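### 3.2 Sorting and unloading of household laundry

Textile wear in the home is usually studied through the wash cycle itself: water temperature, spin speed, detergent dose. Handling before and after the cycle gets less attention. The present section covers the handling stage for the mixed loads in the Skeslow study, which were made up of everyday garments and plain household cloths in several colors and fabric weights.

Loads were prepared under two conditions. In the first, dark and bright items were washed together. In the second, they were separated by color before going into the drum. Both conditions used the same front-loading machine, the same liquid detergent (Kirance, unscented) and a spin speed of 1000 rpm. Softener was left out, as it coats the fibers and makes surface fuzz harder to grade. Pockets were emptied and zippers closed before loading. Items with metal trim were kept out of the study.

Unloading followed a fixed routine. The door was opened fully and pieces were taken out one at a time, starting with whatever lay closest to the opening. Larger pieces often came out with smaller ones caught in their folds, and these were separated over the bin so that nothing dropped to the floor. Villalba's earlier notes on sheet tangling recommend turning the drum by hand between pieces. We did this only when an item would not come free with a light pull, which happened mostly with long sleeves and drawstrings.
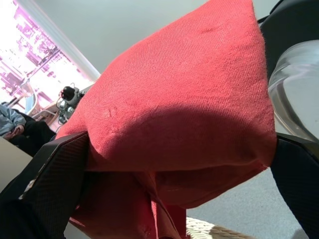
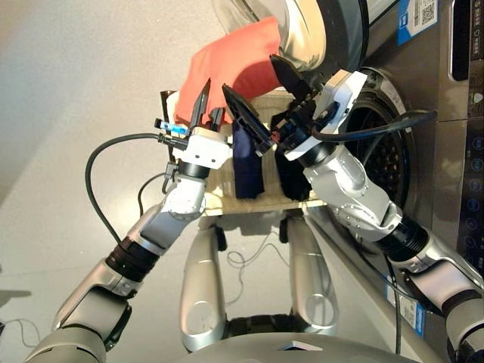
**Figure 2.** Handling of red and orange-red textiles in the laundry area.

Color grouping at the bin was the step where practice varied most between sessions. The written routine asked for dark pieces to be placed in the bin first, with bright pieces laid over them, but in many sessions the order simply followed the order of removal. A bright garment at the door of the washer, with navy and black cloths already lying in the beige bin, is a typical arrangement of the mixed condition. Contact between damp pieces of different colors is a possible route for dye transfer after the cycle has ended, so time in the bin was limited to some 2 minutes before the pieces were hung. Sessions that ran over this limit were marked in the log and left out of the color readings.

Coarse weaves were graded separately from knits. On a cloth with an open, visible weave, such as the coral-red one in the figure, fuzz shows first along the edges, and pulled threads are easy to find by eye. On knits the same wear tends to appear as small pills across the front and under the arms. We therefore used two grading sheets, both adapted from the Nasrallah scale, and did not compare scores between them. Specks and lint were noted but not counted as wear.

After unloading, each piece was shaken once, held by two corners or by the shoulder seams, and hung on a Clorko rack with space between neighbors. Grading was done the next day under a daylight lamp, with each piece laid flat on a white board. Pieces that had dried with hard creases were smoothed by hand and not ironed. Two graders worked independently, and where their scores differed the lower one was kept. The bin was wiped out between loads and checked for lint along the seams, mainly after dark loads. Results for the two color conditions are given in Section 4, and the grading sheets are reproduced in the appendix.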